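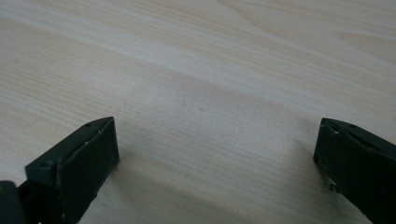 Fig. 1. Pale tabletop, grain running more or less lengthways across the view. Note the two specks near the middle.

WEEK 3 – READING A SURFACE
Furniture Care and Finishing, Gukemstead evening program
Handout prepared by Asif Arain

Bring this sheet back next week. Last September I printed a fresh set every Monday and my enthusiasm for the photocopier has not recovered.

Before you sand anything, look at it. Most of the damage I see in this course is done by people who skipped the looking.

Grain. In Fig. 1 the lines are long and fine and slant down a little to the left. Towards the top there is a broad lighter band, a bit washed out in colour. Is it the wood or the light? Walk to the other side of the bench and check your own piece before you blame the finish.

Solid or veneer? You can't settle it from the face, however confident your brother-in-law is. Look at the end grain and the underside.

Specks. Dust, or marks in the finish. Try a dry cloth first, then a fingernail, gently. Kenta Tsuji's method of going straight to 80 grit is covered in Week 6, under Repairs.

For next week: one surface from home, sketched with grain direction and every mark you can find. Half a page is plenty. Coffee rings count as marks – please don't add new ones for interest.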